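Where Office Trash Goes After Six O'Clock

By Muammer Kahraman
Thursday, December 17, 2020
14 comments | 125 shares

The cost of emptying a desk bin is mostly the cost of walking to it.

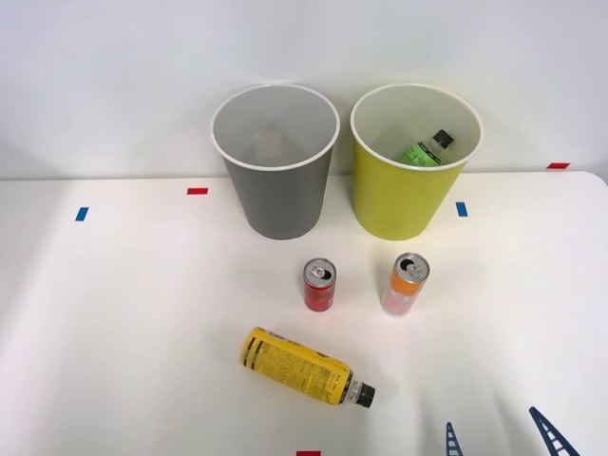
Cleaning contractors have known this for decades and price their bids on it. The material inside the bin weighs very little. A typical office worker fills less than half of a small bin in a day, and most of that is paper, food packaging and air. The liner often goes out with almost nothing in it. What the building pays for is the time it takes a person to reach the bin, bend, pull the liner, tie it, fit a new one and move on to the next desk.

Stenemside is a seven-story office block with a single freight elevator and a loading dock on the north side. Until November it ran a deskside collection system of the ordinary kind. Each workstation had its own bin, each kitchen had two larger ones, and an evening crew worked from the top floor down, finishing at the dock a little before midnight. The cleaning contract is held by Canpolat, a regional firm that also handles floors, restrooms and windows in the building.

Yiğit Akyol manages the Canpolat account. He started as a floor technician and still times routes himself, with a stopwatch and a clipboard. His method is to split each stop into travel and handling. Handling time changes very little from desk to desk. Travel time changes a great deal, depending on how the furniture is laid out, whether the bin sits under the desk or beside it, and how many chairs have been left pushed back into the aisle.

"The bin under the desk is the worst," Akyol says. "You have to move the chair, get down, get the bin past the cables and then put all of it back. A bin at the end of the row takes a fraction of that."

Larora, the property company that owns Stenemside, asked for a revised plan when the contract came up for renewal. The plan it accepted moved most of the collection to shared stations at the ends of rows and next to the printers. Desk bins were kept for tenants who asked for them, with the condition that the tenant's own staff carry them to the station. The building had 1653 collection points before the change. Most were desk bins.

The technical questions in a plan like this are less obvious than they look. The first is spacing. If the stations are too far apart, people leave cups and wrappers on window ledges, and the crew ends up collecting from surfaces, a slower job than collecting from bins. If they are too close, there is little saving in travel. Canpolat settled on one station per row of desks on the open floors and one per corridor where the floors are divided into rooms. The corridors were adjusted twice after tenants moved partitions.

The second question is container volume. A shared station has to hold a full day's waste from its row, plus a margin for lunches brought in for meetings. Oversized containers cause their own trouble. A large liner that is half full at the end of the day presents a choice between wasting the liner and leaving food in it overnight. Canpolat's rule is that food streams are emptied every evening whatever the level, and paper streams are emptied when they pass a line marked on the inside of the container.

Liners are the third question, and the one that takes up the most space in the contract. A liner has a gauge, a film type and a seal. High-density film is thin, crisp and strong under a steady load, but it tears once it has been punctured. Low-density film is heavier and stretches, so it does better with plastic cutlery and box corners. Star seals leak less than flat seals because the bottom is folded and gathered, leaving no gap at the corners. The Stenemside stations use low-density film for food and general waste and high-density film for paper.

Fit matters as much as film. A liner that is too short slips down inside the container under load, and everything dropped after that lands outside it. A liner that is too long is folded over the rim, catches on clothing and uses material for no purpose. The usual calculation takes the circumference of the container opening, halves it for the flat width, then adds the height of the container to half the diameter of the base and a few inches for overhang. A surprising number of buildings buy liners by the volume printed on the case, which says little about the shape of the bin they are going into.

Sorting was the fourth question, and the one on which the owner and the contractor disagreed. Larora wanted four streams at each station. Akyol argued for three. His concern was the loading dock, where the compactor, the paper cage and the food waste carts already filled the marked bays. A fourth stream needed a fourth container to end up in, and the only space left was in front of the fire exit. The plan went ahead with three.

Contamination in the paper stream is checked at the dock by tipping one bag per floor onto a table each week. The most common problem is the paper cup, which has a plastic lining and does not belong with office paper. Liquid is the most expensive, as one unfinished coffee can spoil the contents of a whole bag. Lids with a narrow slot have helped with both. A cup does not fit through the slot, and a person holding one tends to look at the other openings.

Labels have helped less. The first set was supplied by Nernen, a sign shop, and listed accepted items in small type under a colored header. Tenants read the header and stopped. The second set uses the header alone, in letters large enough to read from the next row of desks.

The evening route has changed shape. Under the old system the crew worked each floor in a loop, passing along every row and coming back to the elevator. The stations now sit close to the main aisle, so the cart goes down the middle of the floor and returns by the same path. Full bags are staged in the freight lobby and taken down in batches. The elevator, which is slow and has to be booked when a tenant is moving furniture, was holding up the old route on most evenings. Batching has cut the number of trips.

The time saved did not come out of the crew's hours. Canpolat moved it to touch points, meaning door handles, elevator buttons, kitchen counters and faucets, which the owner had asked to have cleaned more often this year. The contract lists these as a separate line with its own frequency table.

Complaints have followed a familiar curve. Over 125 were logged in the first weeks, nearly all about the walk to the station or about desk bins removed from people who wanted to keep them. The second group was settled by returning the bins. The first has declined with no change to the layout, although occupancy is low this winter and Akyol does not treat the figures as final. He plans to time the full route again once the upper floors are back in use, starting with the fifth, where the rows are longest and the station nearest the windows fills before any other in the building.

Last updated: 4:40 p.m.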